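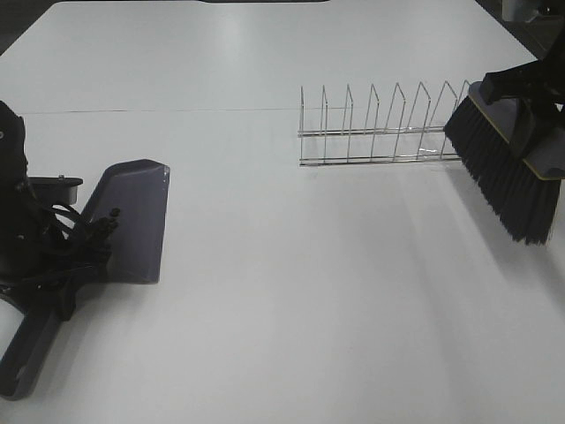

Housekeeping Practice 2
Unit 4 handout: Clearing and Storing Small Wares
Priseck Building, room 506

Reading before class: the Panell course pack, section on wire goods and hand tools.

Wire dish racks

A wire rack has very little surface, and that is why it drains well. It also means dirt collects where the rods cross. Most of the marks you lose on the practical are for these joints. Wash the rack in warm water with dish soap, work a narrow brush into every crossing, rinse, and dry it with a towel before it goes back on a shelf. A rack put away wet will spot, and cheaper plating will start to rust at the feet.

Check for bent rods. A rod that is slightly out of line can be pressed back by hand. If the weld has let go, tag the rack and set it on the repair cart. Do not tape it.

Dustpans

Look at the front lip first. It should sit flat on the surface along its full width. Plastic lips warp in hot water, so keep it under 40 °C. To test, sweep a teaspoon of dry rice into the pan. If a line of grains stays behind in one spot, the lip is worn there.

Pans with a hole in the handle are hung. The others go flat on the lower shelf, scoop down.

Order of work

Clear the larger piece first and the hand tool second. Wipe the tabletop from the far side toward you, overlapping each pass. On tables made of joined panels, go along the seam once more with a folded cloth – crumbs sit in it and a flat wipe passes right over them.

Floor dustpans and dish racks are never stored on the same shelf. This was marked wrong on a lot of papers last term.

Supplies

Brushes and cloths are in the Fakhoury cabinet, key at the front desk. Reorder slips for Zultetti brush heads use stock code 617.

For next class: bring one rack or drainer from home and a written note on its condition, half a page.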